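Grabar demostraciones de agarre con bolsas de plástico por teleoperación

Guía aplicable al puesto Corkholm con pinza de dos dedos y cámara de muñeca. Se supone que el brazo ya está calibrado y que el mando Draden responde sin retardo apreciable.

1. Preparación de la mesa

Coloque las bolsas sobre la superficie gris con separación suficiente para que la pinza abierta pase entre ellas. Cambie la orientación de las bolsas en cada episodio. Si siempre empiezan igual, la política aprende la posición y falla en cuanto se gira una.

Compruebe en el visor de Sela que la imagen de muñeca llega enfocada a la distancia de agarre. El enfoque queda fijo durante toda la sesión.

2. Aproximación y cierre

Baje en vertical hasta unos centímetros de la mesa y corrija el giro de la muñeca antes de seguir. El film no ofrece resistencia y el operador no nota nada en el mando, de modo que la referencia es visual: busque el borde reforzado de la bolsa, centre la ranura entre las puntas y cierre a velocidad reducida. 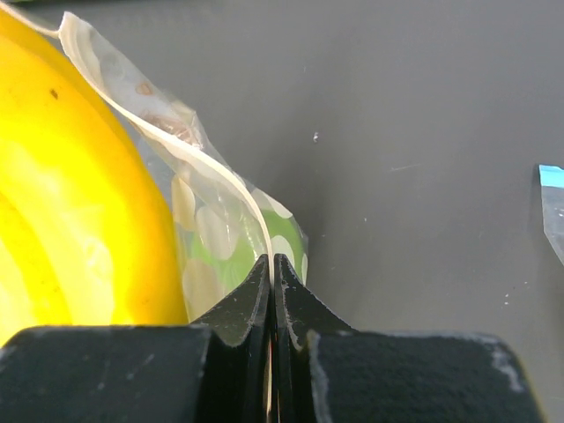 Puntas casi cerradas sobre el borde de la bolsa, con la banda blanquecina entre los dedos.

Con el borde sujeto, mantenga la posición un segundo antes de elevar. Esa pausa facilita después el corte automático de fases. No corrija el agarre con sacudidas: abra, retroceda y repita la aproximación completa. Un segundo intento limpio es una demostración válida – los tirones, en cambio, obligan a descartar el episodio.

Cuando la bolsa contiene fruta, el peso se desplaza al levantarla. Suba despacio y deje que el contenido se asiente antes de iniciar el traslado.

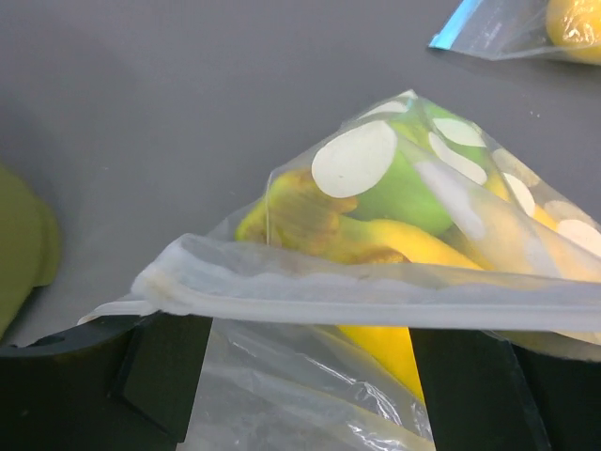 El límite de fuerza se ajusta en el archivo de configuración del puesto, parámetro grip_max. Para film fino usamos 173; con valores superiores los dedos marcan la fruta si el cierre la alcanza. Reinicie el servicio de la pinza después de cada cambio.

3. Guardado y revisión

Pulse el botón lateral del mando para cerrar el episodio. Etiquételo con uno de estos códigos:

OK: agarre y traslado completos
RE: completo, con reintento
NO: descartado

Revise los episodios RE a media velocidad. El conjunto Rotich que empleamos como base tiene 504 episodios, y en la primera revisión apartamos más de tres por pausas demasiado largas antes del cierre. Para entrenar, exporte solo OK y RE, con la imagen de muñeca y las posiciones articulares en la misma marca de tiempo.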